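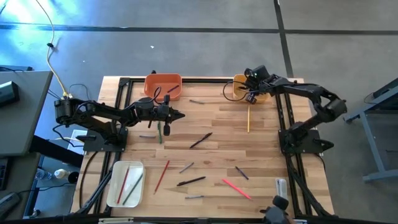
Rosalinda Sison wrote to me after the last class that she does not fear the arms, she fears the new timetable. Before, she said, she sorted and talked with the others at the bench. Now she is alone for the second half of the shift and must watch a screen. Please keep her letter in mind when you read these notes.

Unit 4. Sorting work at Peltcombe

Peltcombe collects returned office supplies and prepares them for resale. Pens, pencils and markers come mixed. In the old process, 18 people sorted them by hand into bins. In the new process, called Futik inside the company, a table with two arms does part of the picking. The items lie in all directions on the wood, and each arm must choose one, take it and bring it to a bin.

What changed for the staff

The number of people stayed the same in the first year, but the tasks were divided again. Some workers now spread the items on the table and take away the full bins. Others check what was sorted. The third task is to correct mistakes, and it is paid at a higher rate after a training of 28 hours.

Rowena Saludo, in her interview for this course, complained about the word "operator." Her contract has it since January, but she still does much lifting, and the risk assessment was not written again. We will discuss this on page 2 of the reader.

Terms to learn

Task allocation: the decision which steps are done by a person and which by a machine.
Pacing: who or what sets the speed of work. At a hand bench it is mostly the group.
Deskilling: a loss of skill when the difficult part of a job is taken away. Compare with the Ocampo text, which argues that correcting mistakes asks for more skill than sorting.

For the next meeting

Read the Ocampo text and the first half of the Jivitz agreement. Write one page on this question: who should decide the pacing when people and arms share one shift? Use at least one sentence from the letter or the interview. You will have 90 minutes for the discussion, in the same groups as before.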